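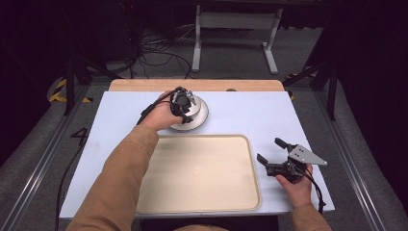

October
Notes by Nazanin Parsa

Week 11: Comparing hand-held grippers

Reading before the lab: chapter 4 of the course notes, on grasp width and contact area. Bring the printed log sheet.

Hand-held grippers let us compare fingers without programming an arm. The operator's own wrist does the positioning, so differences between runs come mostly from the fingers and from the operator. Keep the same operator for both halves of a comparison.

The two types behave differently on round parts. Small metal fingertips need an accurate approach but will close on a narrow neck or post. Long claw fingers forgive a poor approach and take up more room, and beside a tray they tend to catch the rim. Lifting an object by a central post also leaves the wide base free to tilt. Record any tilt, even if the object reaches the tray.

Procedure

Each pair does 18 lifts per gripper. Start with the object outside the tray, grip, lift, place it in the tray and release. Swap hands after the ninth lift. Check the cable before each run; a cable pulling on the wrist changes the colour of your whole data set, so to speak, and we throw those runs out.

Log a drop, a slip or a regrip separately. Last year's group lumped them together and 41 entries had to be discarded.

For the write-up, say which gripper you would mount on the Statach arm and why. One page is plenty. Yuxi Pan is marking this one.

Questions: Edvin Blomqvist, robotics lab, Droltstead. Back to top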